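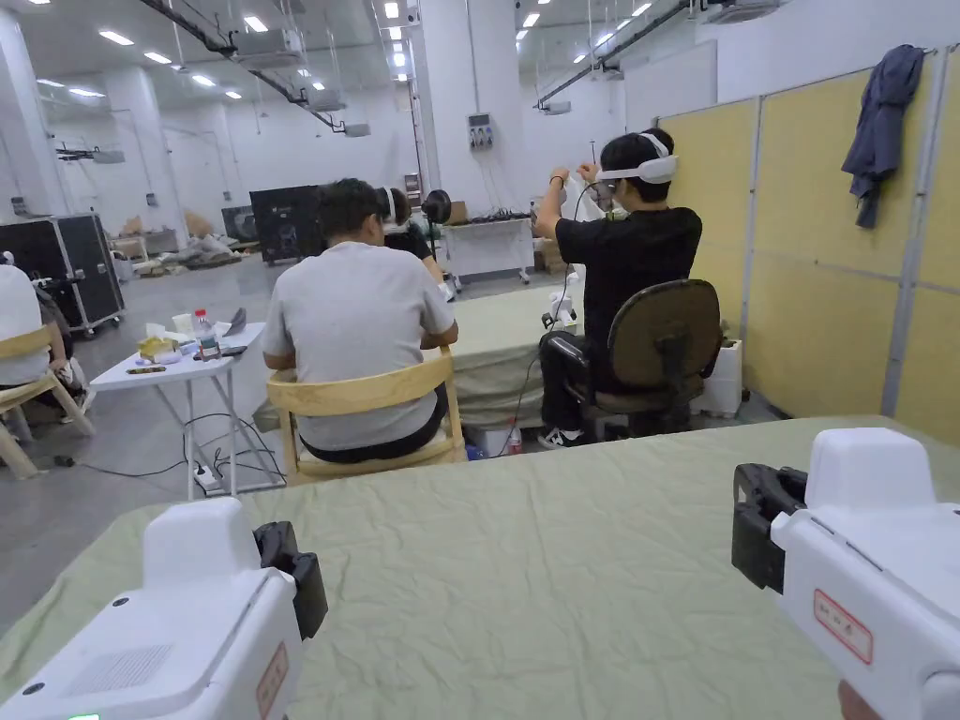 Re: the dishwasher song – where did it come from??
From: Rhiannon Llewellyn
List: earworms-discuss
Print this message | E-mail this message

Yolanda Barroso wrote:

> Can someone explain why my whole Fumden feed is people loading a
> dishwasher to the same nine notes? My kid hums it. My dentist hummed it.
> I thought it was a Kramer commercial but I went through their old spots
> last night and there's no music like it in any of them. Somebody on
> another list said it was lifted off a Wusero sample pack. Is there a
> full version anywhere? And who gets paid when one of these blows up?
>
> Yolanda

OK quick one, I have to leave in 5 minutes and will miss stuff.

It IS Kramer, just not a commercial. It's the end-of-cycle chime off their older dishwashers. The long one, before they switched to plain beeps. My aunt had one and you could hear it from the driveway. So you won't find it in the TV spots, wrong place to look.

The version everyone uses is slowed down and has drums on it. Those drums might be from Wusero, I don't know, they sound like every other drum loop to me. But the tune isn't. I think that's where the sample pack story started, somebody recognized the loop and assumed the rest came with it.

First clip I can find is from February. Guy standing in a kitchen, machine finishes, he takes a bow. That's it. 21 likes when I saved the link. Then an account with a lot of followers did the same bow with the slowed down audio and after that it was all over the place. When I looked this morning there were 917 clips under the slow sound and 218 under the original, so most people have never heard it at the right speed. Which is a shame, the real one is better. It has a little hiccup before the last note and the remix irons it flat.

Full version – sort of. There's an upload that calls itself the full song, three minutes long, with a second verse. Fake. Someone wrote a second verse. Not bad tho! But the machine only ever played the one bit, and then played it again if you didn't open the door.

Who gets paid, no idea. I'd guess whoever wrote it did it as a flat fee job years ago and sees nothing. If the company owns it they could ask for the sound to come down, but why would they, it's free advertising for a dishwasher they don't even make any more. Trusimon did try that with their store jingle, got the sound muted, and people just sang it themselves with worse words. It went on for weeks. You'd think somebody at Kramer remembers that.

What I'd really like is the composer's name. I went through the two manuals I could find as scans and there's nothing, only a page on how to turn the chime off (hold Start and Dry together). If anyone here has the printed service booklet can you look at the back page? The European one might be differnt too. Please post it to the list and not just to me, my inbox is a mess.

Also – if you post a recording off your own machine, say which model and don't clean it up. Last time we did this with the microwave thread we got four files that had all been run thru the same noise filter and it was useless for working out the pitch.

Late now. More tonight if I remember.

Rhiannon

Recent messages in this list
- Re: ice cream truck tunes by state
- Supermarket jingles, the ones with a key change
- Microwave thread, part 3
- Re: Re: what is the song in the mattress video
- Hold music that is too good to be hold music

Contact the list owner | Messages copyright their authors | Back to top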